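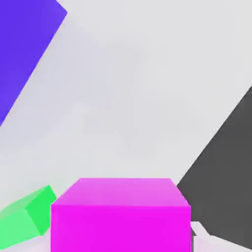 Re: [sim-users] wrist camera policy grabs the wrong cube in clutter

Hi all, and hi Lihua,

Sorry for the slow answer, I wanted to get the reruns done before I opened my mouth. Quoting the bit I'm replying to and trimming the rest:

> On the Gullwood stack we see the picker go for a neighbor block when two
> blocks sit close together. It happens in sim only when the wrist view is
> the main input. With the overhead view switched on it mostly goes away,
> but we can't keep the overhead view, it won't exist on the real cell.
> Is this a perception problem or a control problem? My feeling is
> perception, my coworker's feeling is control, and we have stopped
> discussing it at lunch.
>
> Also, does anybody know if the crop in the Wiltarel loader is done before
> or after the resize? The docs say one thing and the code seems to say
> the other.
>
> Lihua Xie

Second question first because it's easy: the crop is done after the resize. The docs are wrong, or they were right two releases ago, take your pick. If you computed your crop box in full-size pixels (I did, for weeks) you are cutting off a lot more than you think, and what you lose is mostly the bottom of the view. With a wrist camera the bottom is where all the good stuff is! In my close-up renders the magenta cube already runs off the bottom on its own, and the green one next to it loses its left side, so there is nothing to spare. Check that before you touch anything else.

Now the wrong-cube thing. I'm going to be annoying and side with both of you.

I set up the same kind of task, target is the magenta cube, distractors allowed to spawn close to it, wrist view plus joint positions going in, small end-effector moves plus open/close coming out. I ran 1548 episodes with the policy I had lying around from the Van den Broek benchmark and it failed 253 of them. Then I went through the failed ones by hand, which took a couple of evenings and most of a bag of pretzels. Of those 253, 139 had the same story: the approach is fine, the arm comes down over the right cube, and then in the last few steps before closing it slides sideways toward the neighbor. The rest were a grab bag (bad start poses, timeouts, one cube that got launched off the table, the usual).

So the policy knows which cube it wants when it's up high. It loses the thread down low. That's why I don't love calling it a plain perception problem. I pulled the color head's output for those late steps and the target color was still right nearly every time. What went bad was the offset, meaning where the network believes the cube center is relative to the fingers.

And when you look at what it gets to see at that point, I kind of feel for it. There's the violet slab across the upper left, the dark gray one on the right, and a huge amount of plain light gray in between with no texture at all. The magenta cube sits low in the middle and you only get its top and front. The green one has its corner tucked in right by the magenta cube's left side. A person has no trouble with that. But our offset head was trained on crops where the whole cube outline is visible, and once the bottom edge is gone it has to guess how far the thing goes on. Mine guesses short, and then the green cube's nice complete-looking corner pulls the estimate over to the left.

The control half is this. We rerun the offset at every step and feed it straight to the mover with no memory. One bad estimate gives one bad nudge, the nudge changes the view, the next estimate is worse. By the time you close, you've walked over. If you log the commanded x and plot it you'll see a little ramp at the end, it's very easy to spot once you know to look.

What I changed, in the order I tried it:

Random bottom cuts in training. Every crop gets between nothing and half of the target chopped off the bottom, with the label left where it was. Cheap, and it was the biggest win by a mile. Please don't shift the label to the center of the visible part. I did that the first time by accident and made everything much worse.

A short filter on the offset. Just the median of the last 3 estimates, in the base frame, not the camera frame. If you do it in the camera frame you're mixing numbers from different arm poses and it will wobble like crazy. (Ask me how I know.)

Locking sideways motion when the tool gets low enough. It only moves down after that, then closes. This one is a hack and I go back and forth on it. It's great when the estimate at the lock height is good and it's awful when it isn't, since there's no fixing it later. I ended up letting it move sideways very slowly instead of not at all, and I'm happier with that.

Things that did nothing for me: a bigger backbone, brighter lights, and swapping the cube colors around. I really hoped for the last one, I had a whole theory about magenta being too close to the violet of the finger on that side. I trained with the cube colors shuffled and the sideways slide was still there. So much for the theory. I did mask the fingers out in one run, and that actively hurt. I suspect the network uses those two diagonal edges as a ruler for how far along the approach it is, so leave them in.

One thing I haven't sorted out is the pale bits. In my low views there's a small whitish shape down at the right, between the magenta cube and the dark slab, and I can't tell from the render alone if it's the surface or the corner of another light-colored object behind the cube. The segmentation pass would tell me, but I had it turned off in that batch to save disk. If it's an object, my "clutter" is denser than I thought and the failure numbers above are for a harder task than yours. I'll turn it back on and rerun a slice of the seeds. Don't hold your breath, the shared box at Billgate is booked solid through October and I only get it after 9 at night.

Lihua, could you send me two things? Your camera mount offset, and a log of one failed episode with the commanded positions in it. Raw is fine, I don't need it cleaned up. If you've got the ramp at the end, we have the same bug and you can take my training patch as is. If your commanded x is flat and it still grabs the neighbor, then it's picking wrong from the start and I'd look at how the target gets passed in. We had a swapped color index in there once and it looked exactly like a vision problem for a good long while.

I'll put the patch on the list once I've pulled my own paths out of the config. It's against the current main branch, so if anyone is still on the old loader, shout and I'll see if it applies. And somebody with write access should please fix that crop line in the docs, I'd do it myself but my account still can't push to the docs repo.

Oh, and the plotting script people asked for last time is in the tools folder now, under plot_offsets. It needs the episode log and the seed. It crashes if the episode has fewer steps than the filter window, so feed it something longer for now.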